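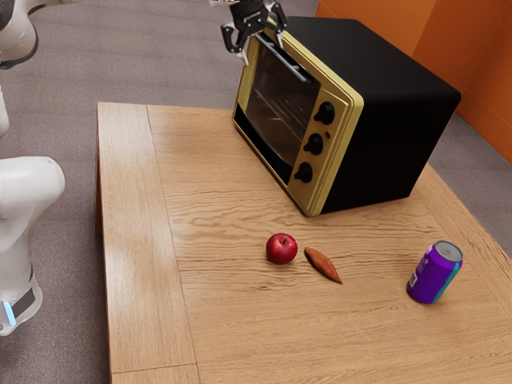 Home Visits Recipes Archive Contact
Search this site Go

The Fernow flour mill opens its doors once a year, on 19th June, and once a year the town of Levgate discovers it has parking for 80 cars and an interest in flour.

I was put in the second tour group, led by Veronica Grecu, who has worked at the mill for 19 years and walks like someone with a train to catch. We started on the top floor, where the grain comes in, and followed it down. By the sifting room half of us were deaf and all of us were pale. The sifters shake on long cane rods, and so, after a minute, do you. A boy asked if anyone had ever fallen in. Veronica said the next stop was the bagging line.

The bagging line was off. It was having a rest, according to the sign, and we looked at it respectfully — quite a long time, I thought, for something with a sheet over it.

Lunch was bread. There was rye, there was a white loaf the size of a pillow, and there was a flatbread from Decha Sriwong's stall that was gone before I reached the front. I had the rye. Ohemaa Kwofie gave a talk on sourdough to a tent with 200 chairs and, by the end, a good many more people than that. Her advice was to bake more and read less, which went down well with everyone who had just bought her book.

The shop takes cash only. I came home with a sack of spelt I had no plan for and still don't. They're doing a smaller day in December, without the tent.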